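6 March 2024

Up at twenty past five because the magpies were at it again and the room was already warm. Made tea and drank it on the back step. The tomatoes are finished. I have been saying that for a fortnight and still watering them, so this morning I pulled out the two worst and put them in the green bin. The rest can have until the weekend.

Sourdough update, for my own records. The starter doubled overnight in four and a half hours less than it took in December, when I had it in the pantry. It is now on top of the fridge. I fed it at six with the wholemeal and put half of the discard into a jar for crackers. The last crackers were too thick and tasted of rosemary and nothing else.

Train

Caught the 7.12 from Prarnbridge. It was on time and I got a seat on the shady side. I am up to the chapter in the Valdebenito book where the family sells the orchard, and I read the same page three times because a man behind me was on the phone to his plumber. The plumber wanted to come between eight and two. The man wanted to know which. They were still on it when I got off.

I don't know if I like the book. Mum gave it to me and she will ask. The part about grafting the pear trees was good and I would happily have read a whole book of that. The brother is tiresome. Everyone in it stands at windows.

Walked the long way from the station, past the school and the tyre place. The jacaranda that came down in the storm has been cut up but the rounds are still stacked on the nature strip with a sign saying free. I would take one for the garden if I had any way of getting it home. They look like they weigh as much as I do.

Work

Main thing today was the index. I had told everyone it would be done by the end of February, and it wasn't, so I shut the email and did it. The history of the Kukport ferry service runs to 249 pages and the index had stopped at page 100, which is where I left it when I had that cold. I had also left myself a note saying "check wharf / jetty / pier" and nothing else.

So I spent the first hour on wharf, jetty and pier. The author uses all three for the same structure, sometimes in one paragraph. The council minutes say jetty until the war and wharf after it. I have put everything under wharf with a see reference from the other two, and if anybody objects they can write in.

Then names. There are two captains called Domitz, a father and a son, and both of them ran aground on the same sandbar, eleven years apart. I had the son's accident down under the father. Fixed that, then went back through the first half and found I had done it in another place as well. There is also a deckhand who is only ever called Snow, and I could not decide whether to file him under S or leave him out. He turns up on six different pages and once saves a horse. He is in, under S.

By morning tea I was up to page 160 and my eyes were going. Hinata Tsuji had brought in a lemon slice, cut very small, and I had three pieces on the grounds that they were small. She has finished the captions for the photo section and wants me to read them cold before they go to the designer. I said tomorrow. She said tomorrow morning, and I said yes, morning.

We talked about the fares appendix as well. It lists every fare from the first sailing onward and is very dull, but three people have written to ask whether it will be included, so it is staying. Hinata wants to set it in two columns. I think it will look like a phone book either way.

Went back to the desk and did the rest of the ships. Ships go in italics and the ones that were renamed need a note. One of them was renamed four times, the last time when it had already been turned into a restaurant. I ate there once when I was nine or ten. I remember a prawn cocktail and my father being seasick, though it was tied up.
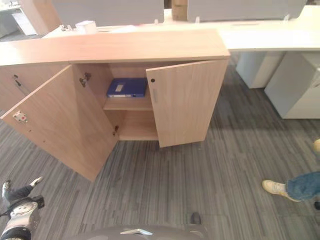
Lunch

Cheese and pickle, an apple, and the end of the lentil soup, which has been through the microwave too many times. Ate outside on the low wall. There was a breeze finally. A woman was trying to get a greyhound to walk past the bakery and it would not go. She stood there quite patiently. After a while it lay down.

Rang the dentist while I was out there. They can do me on the nineteenth or else not until after Easter. Took the nineteenth. It is only the filling on the left but I have been chewing on the right since Christmas and I would like to stop thinking about it.

Also rang Dad about the water tank. He has had the pump quote and thinks it is too high, and he read me every line of it, including the ABN. I said get a second quote. He said there is only one bloke. I said then it is the price. He is going to think about it, so it will be winter.

Afternoon

Slower. Did the letters P to T, then realised I had not put in any subheadings for Tickets, so went back. An index entry with thirty page numbers after it is no use to anyone. I broke it into concession, season, excursion, lost and forged. The forged tickets are the best thing in the book. A boy made them out of jam labels for most of one summer and the inspector only noticed when it rained.

The author rang at three to ask if it was too late to add a paragraph. It was. He read it to me anyway. It was about the future of the river, and it had a prediction in it that there will be a ferry at every landing again by 2041. I asked him where the date came from and he said it was when his granddaughter would turn twenty-one. I told him it could go in the talk he is giving at the launch. He seemed pleased with that and then wanted to know how long the talk should be. I said fifteen minutes. He will do forty.

Finished the W's at ten to five. There are no X's. There is one Y, the yacht club, and one Z, which is the zinc sheeting on the old terminal roof, and I admit I put that in so there would be a Z. Ran the check for page ranges and it came up with a dozen errors, mostly where I had typed a hyphen instead of the longer dash. Left those for the morning, after the captions. Saved it twice and emailed it to myself as well.

So the index is done, more or less. I thought I would feel something more than tired.

Home

Train was eleven minutes late and full. Stood as far as the bridge. Did not get the book out. Looked at the river instead and could see the piles of the old jetty sticking up at low tide. Wharf.

Stopped at the greengrocer for zucchini, a bunch of silverbeet and some of the little plums, which are cheap now and on the way out. Bought more than I need. If they hold until Sunday I will stew them with a bit of ginger. There is also room in the freezer since the peas went.

Baked the loaf at half past six. Too hot to have the oven on, but the dough was ready and would not have lasted another night. It spread more than it rose — I think I left it too long on the bench after shaping. Crust good, colour good, a bit flat. Had the end of it with butter standing at the sink, then zucchini fritters, then more of the loaf.

Watered the pots and the remaining tomatoes. The basil has gone to flower and is covered in bees, so I left it. Moved the hose. The neighbours have their cricket lights up on the fence and somebody over there is learning the clarinet, the same eight bars of something, getting as far as the high note and starting again. It has improved since last week.

Washed my hair, paid the gas bill, put the bin out. Wrote Dad's pump question on the pad by the phone so I will ask again. Haven't rung Mum. I will do it when I have finished the book, or when I have read enough of it to get by.

To do tomorrow: captions first thing, page ranges, find out from the printer what day they need the final files, buy stamps, get the blue shirt from the dry cleaner, feed starter and try it with less water.

Bed at ten. Fan on.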